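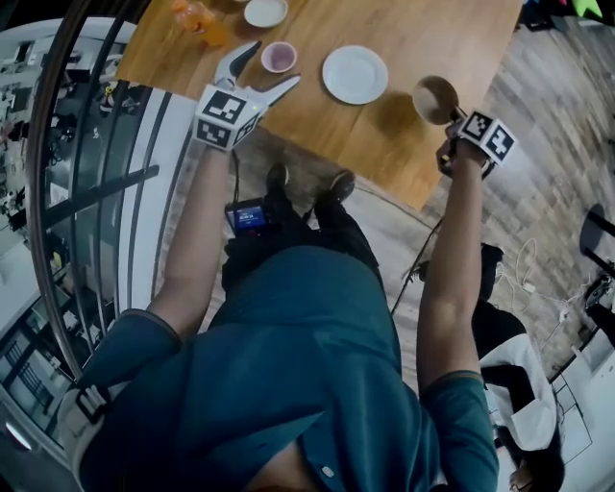

Figure 2. Round-bowled spoon held in the right hand at a light-brown wooden table; hand-held gripper in the left.

3.1 Leaching of acorn meal

Acorns of red oak were gathered under the parkland trees at Lurncombe, shelled by hand, and ground in a Zaker burr mill. Nuts with weevil holes or dark flesh were removed before milling. The meal was divided into lots of 200 g. Each lot was placed in a covered glass jar with cold tap water and kept in a refrigerator. The water was poured off through cotton cloth twice a day and replaced at once. A matching set of lots was leached in hot water, with the water changed each time it turned the color of strong tea.

Leaching was stopped when two tasters, working separately, reported no bitterness in a small pinch of wet meal. For the cold-water lots this took five days. The hot-water lots were finished on the first day, but the meal no longer held together when pressed. We take this to mean that the starch had already set, in line with what home cooks report - flour made this way needs wheat flour or egg to bind it.

Both meals were spread thin on trays and dried in an oven at low heat with the door ajar. Dried meal was ground a second time and passed through a kitchen sieve. The mean yield of the cold-water lots was 188 g. Some of the loss was fine starch that passed through the cloth and was discarded with the water. Borkowska and Michalski let this water stand overnight and recovered part of the starch as a pale layer, but it was not returned to the flour used in this study. 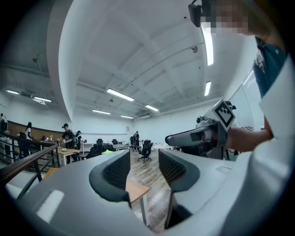
3.2 FLATBREAD TRIALS

Flatbreads were made from acorn flour, water, and salt only. No leavening was used. The dough was mixed by hand, rested under a damp towel, and rolled between sheets of baking paper. Each round was cooked in a dry Visser skillet until the underside showed brown spots, then turned once. Rounds made from hot-leached flour cracked at the edges during rolling and could not be lifted whole, so they were pressed directly into the pan. Cold-leached rounds were moved without tearing in nearly all cases.
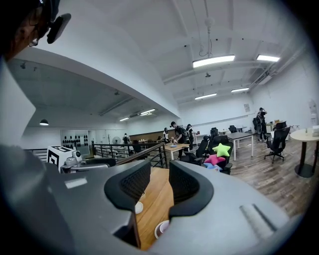 Crumb color differed between the two flours, with the hot-leached bread darker throughout. The difference was judged by eye and has no instrument reading behind it. Background matters in such a comparison. A light wooden tabletop, like the one visible between the black fingers, sits close in tone to the cold-leached crumb and makes its edge hard to pick out. Szewczyk therefore repeated the comparison on plain white plates, and the ranking did not change. Flavor notes are given in Section 4.

Correspondence: Kirsten Tremblay, Flustano Wild Foods Group | Back to top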